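Best way to stop a white table top yellowing?

Home > Furniture and Fittings > Tables and Desks

birness_lad
Posted Mar 27, 2026
I've got two white tables in the back room, both bought from Runder when they had the shop in Birness. One sits under the window and has gone the colour of weak tea along one side. The other is in the corner and still looks new. Same age, same cleaner, same everything apart from the light. Is there any way to get the yellow out, or do I just paint it? They cost me 264 for the pair so I'd like to keep them going.

Tolly
Depends what the top is. If it's painted, you can rub it back and repaint. If it's a plastic skin over board, the colour has changed in the material itself and no cleaner will shift it. Have you looked at the underside where it meets the leg? You can usually see what it's made of there.

birness_lad
Underside is plain board, top is some kind of thin white sheet stuck down. The edge strip is a separate piece and has gone worse than the top.

Tolly
Then it's in the sheet. Turn the table round so the good side faces the window and let the other half catch up.

marrowfat
I wouldn't give up that quickly. I had a desk in the same state and got a fair bit off with bicarbonate of soda and a damp cloth. Left it on for 15 minutes, wiped, did it again. Some of what looks like yellowing is old polish and kitchen grease.

Tolly
Bicarb is a mild abrasive. Do that a few times on a gloss top and you'll have a dull patch which then picks up every bit of dirt going. Seen it plenty.

marrowfat
Mine is a satin finish and it's been fine for two years. Try it on the back corner first, obviously.

B. Trajkovski
Agree with Tolly on the gloss tops, agree with marrowfat that it's worth checking for polish first. A drop of washing-up liquid in warm water will tell you. If the cloth comes away yellow, it's on the surface. If the cloth is clean, it's in the sheet.

I look after the furniture for a small college and we have 40 white tables of different ages. The ones in the south-facing rooms went first. We put Bamora blinds up in April last year and I can't see any further change so far, but it's early to say. What did not help was the spray polish the cleaners were using. It built up in a film and the film went yellow before the table did.

quillpen
How are you finding white for wear in general? I'm choosing tops for a workroom and my partner wants grey. I want white because you can see what you're doing on it.

B. Trajkovski
White is good for small work and bad for pen marks. Dark rubber feet can also leave grey smudges if they stand in one place for long. Felt pads deal with that. I'd take white again, but ask for a matt finish. One of our rectangular ones:
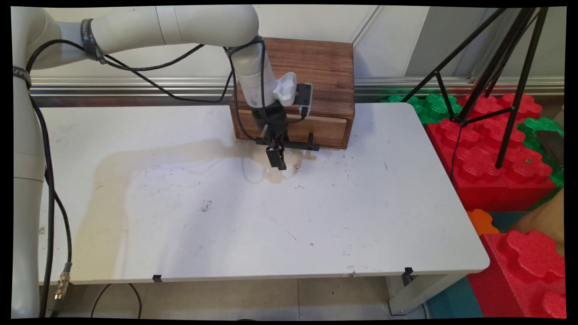 White table in one of our workrooms. – Biljana Trajkovski

quillpen
Thanks, useful. Are they the folding sort?

B. Trajkovski
We have both. The folding ones wobble after a few years, so I only buy fixed legs now. The last lot came from Hamada and the legs bolt on with the key they give you. Do them up again after a month.

Tolly
Hamada edge strips come unstuck if you look at them. I'd spend more and get a solid edge.

B. Trajkovski
Two of ours have lifted and both were next to a radiator. The rest are holding.

birness_lad
Right, did the washing-up liquid test. Cloth came away a bit yellow on the top, clean on the edge strip. So both of you are right, I suppose. Going to wash the top properly and price up a new strip.

marrowfat
Iron-on strip is cheap. Set the iron low and go slowly, and trim it with a sharp blade once it has cooled.

Tolly
Measure the thickness of the board before you order. It comes in more than one width and the narrow one is no use to you.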